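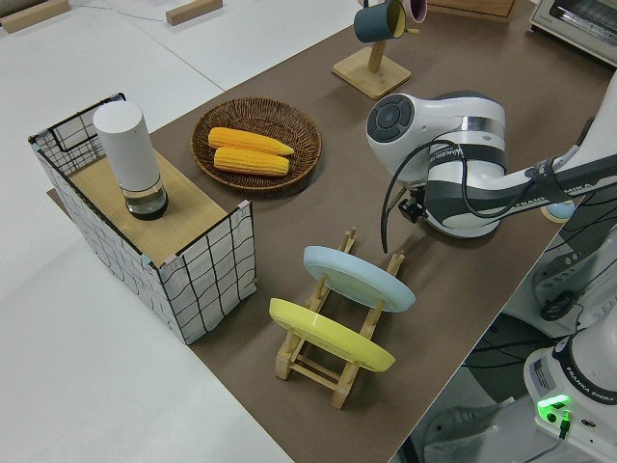
Sábado, mesa marrón

Puesta la zona de cocina sobre la mesa blanca grande. El maíz queda en la cesta redonda de mimbre, dos mazorcas en paralelo. Platos de pie en el escurridor: azul claro detrás, amarillo delante. Tazas en el colgador de madera.

La caja de rejilla con tela, a la izquierda. Las pinzas celestes y rosas de las esquinas no se tocan, la tela de Greditz cede enseguida.

Pendiente:
- Pesar la cesta con el maíz. La báscula Baláž marca 438 g en vacío con la tara mal puesta, revisar antes.
- Pedir pinzas de repuesto a Cirninau, bolsa de 29.
- Medir la balda de la caja. Según la hoja de Erport aguanta más de 500 g, sin comprobar.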